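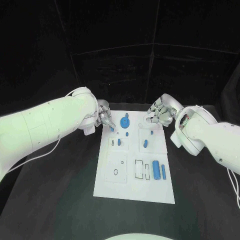 Fig. 1. Two robot arms at a board. The hand on the left holds a small blue peg.

Detention Law and Human Rights Documentation
Unit 6: Administrative detention and periodic review
Lecturer: Ese Bako
Notes revised 8 Apr 2022

6.1 Scope of the unit

Unit 5 dealt with arrest and the first appearance before a judge. This unit covers detention ordered by an executive or military authority without a criminal charge. The terms used in national law vary: administrative detention, preventive detention, security detention, internment. The label does not settle which rules apply. Look at who made the order, on what ground, and for how long.

Detention after conviction and detention pending trial are outside this unit. Immigration detention is covered in Unit 8.

6.2 Sources

Article 9 of the International Covenant on Civil and Political Rights (ICCPR) is the starting point. Read the text of paragraphs 1, 2, 4 and 5 before the seminar. Paragraph 3 applies to persons held on a criminal charge and is often cited in error.

Paragraph 1 prohibits arbitrary arrest or detention. "Arbitrary" is wider than "unlawful." An order may comply with domestic law and still be arbitrary if it is unnecessary, out of proportion to its aim, or unpredictable in its operation.

Article 4 permits derogation in a declared public emergency, within limits. Article 9 is not on the list in Article 4(2). The Human Rights Committee has nonetheless taken the position, in General Comment No. 35, that the right to go before a court under 9(4) may not be diminished by derogation.

In armed conflict, see also Articles 42, 43 and 78 of the Fourth Geneva Convention. Note the different grounds: 42 applies in the territory of a party to the conflict, 78 in occupied territory.

6.3 Elements of a lawful order

For each order, students should be able to answer the following from the file:

Legal basis. The statute or regulation, with section number. A general reference to "security" is insufficient.
Authority. The office that signed, and whether it had power to sign.
Ground. The present threat relied on. Past conduct alone is weak support.
Duration. Start date, end date, and the number of renewals.
Notice. Date on which reasons were given, and in what language.
Counsel. Date of first access, and whether the meeting was private.

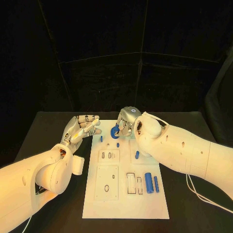 6.4 Periodic review

Review must be carried out by a body independent of the one that made the order. It must be able to order release. A body that can only recommend release does not meet the standard in 9(4).

The main difficulty in practice is secret evidence. Where the detainee receives only a summary, ask whether the summary is specific enough to be answered. A statement that the person "is active in a banned group" gives no date, place or act and usually cannot be rebutted.

Renewal raises a separate point. Each renewal is a new decision and needs its own reasons. Identical wording across several orders suggests that no fresh assessment was made, but it does not prove it. Record the wording exactly.

6.5 Problem: the Zilemora orders

The facts are set for class use. The state of Zilemora is a party to the ICCPR and has made no derogation. Its Public Safety Act allows a district governor to detain any person "whose liberty is harmful to order" for 100 days, renewable without limit. A panel of three officials appointed by the governor reviews each renewal in closed session. A teacher from the town of Nanau has been held since March under this Act. The reasons given consist of one sentence.

(a) Identify the defects in the Act on its face.
(b) Identify the defects in the order.
(c) State what further documents you would request, and from whom.
(d) Would your answer to (a) change if the panel were replaced by a judge with power to release, sitting in closed session?

Written answers: 2,000 words maximum, footnotes excluded. Cite by article and paragraph.

6.6 Reading

Required: ICCPR Articles 4, 9, 10 and 14; General Comment No. 35, sections I, II, V and VIII.
Background: General Comment No. 29 on states of emergency.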